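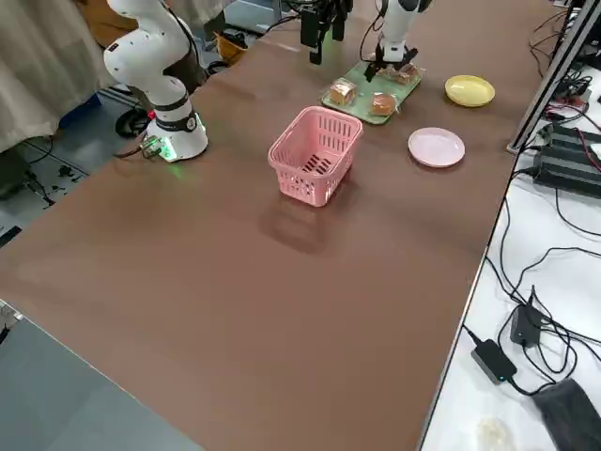
A reader of the Fistden snack page wrote in to ask whether wrapped cakes really need plates at all, or whether a tray in the middle of the table does the job. It's a fair question, and I've gone back and forth on it myself over the years! My answer is that the tray is for bringing things out and the plates are for eating, and a small table feels a lot friendlier when you keep the two apart.

## Setting out the sweets

1. Wipe the table and let it dry while you put the kettle on (I give it 2 minutes, more if the weather is damp).
2. Put your cakes and buns on one flat tray. Leave the wrappers on until people sit down, especially with soft buns, which go dry faster than you'd think.
3. Set the round plates to one side of the tray, where a hand can reach them without crossing over the food.
4. Stand a little slotted basket near the front for napkins, and later on for the empty wrappers.

## Small things on rounds

Little items get lost on a big dinner plate, so I like to give each one its own small disk. My mother-in-law's tea table in Collado was done this way, and I've copied it ever since. Pale wood is my favorite, but any light color will do.
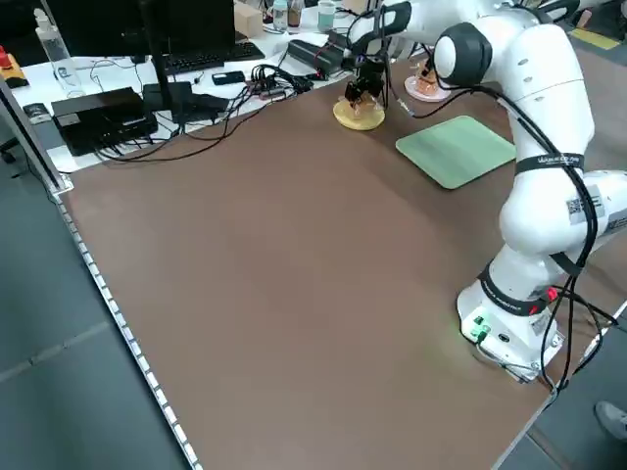
*Small amber pieces, each on its own round, with a pale green mat close by.*

Leave plenty of bare table for cups and elbows. I allow 60 centimeters for each person, and if you're pouring tea, a 200 ml cup suits this kind of spread nicely.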